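4. What the job feels like now

I went into this study expecting to write mostly about speed. I came out of it with a notebook full of remarks about standing, waiting and who gets to hold the needle. The suturing bench at Rorbridge used to be a two-person station (one sews, one follows and cuts), and since February the robot arms have done a good share of the sewing. I read 300 comments from the staff log, and the word that comes up most is "watching."

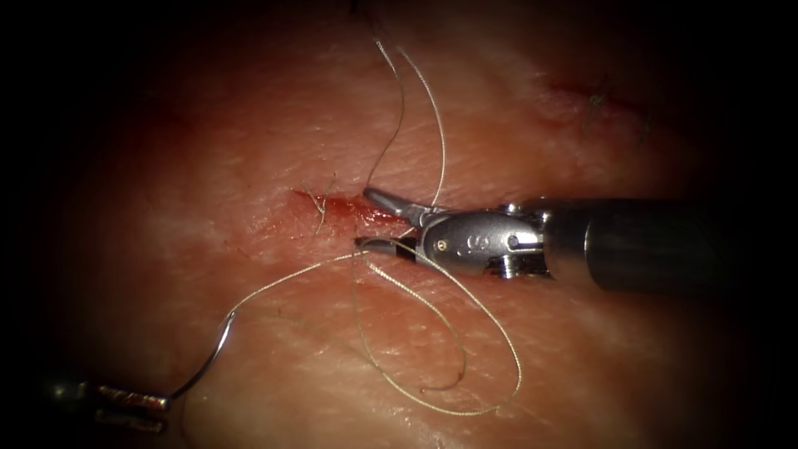

By the Saltport Work Study Group
Section 4 of 6 | Open draft

People talk about the thread far more than the needle! One arm can have the needle in its jaws while a slack loop lies across the tissue, and that loop is what the person at the console keeps an eye on. In our survey 83 percent said they now worry about tangles first. I sat in for four shifts myself and caught myself leaning toward the screen every time a loop came near a jaw.

The quieter change is in the knots. Under the old setup you learned a coworker's knots the way you learn handwriting, and a few people at Priltmont, the sister site, told me they miss that. Others are just glad their hands don't ache by noon. 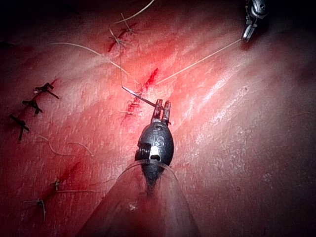 Figure 4. Needle driver at an open incision, with dark and pale knots to its left.

Training has shifted too. New hires used to put in some 600 practice stitches before anyone let them near the bench, and now much of that time goes to the console. I'm still not sure that's a fair trade, and I come back to it in Section 5 with the Mercado interviews.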